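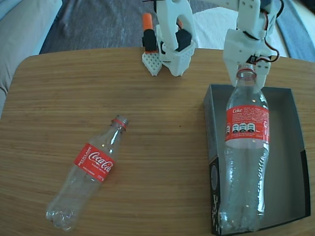

Driseck Robotics Reports Results on Training Low-Cost Arms to Sort Bottles

Driseck Robotics today released results from a study in which pairs of 3D-printed robot arms learned to put empty plastic bottles into a box by copying human demonstrations.

The method, called Kornard, was developed with the Suksawat Laboratory. An operator guides the arms through the task, and a control model is trained on the recordings. The team collected 3862 demonstrations in 9 homes, using ordinary tables and household lighting.

Crumpled clear bottles are hard for cameras to pick out, as the table surface shows through the plastic. Kornard handles this by giving more weight to the moments just before the gripper closes. On bottles left out of training, failed grasps fell by 45 percent compared with the laboratory's earlier model, Esau.

The arms still have trouble with bottles lying flat near a table edge. Work on that problem will continue over the next five months.

The training code and recordings will be available for download from the Driseck website in January.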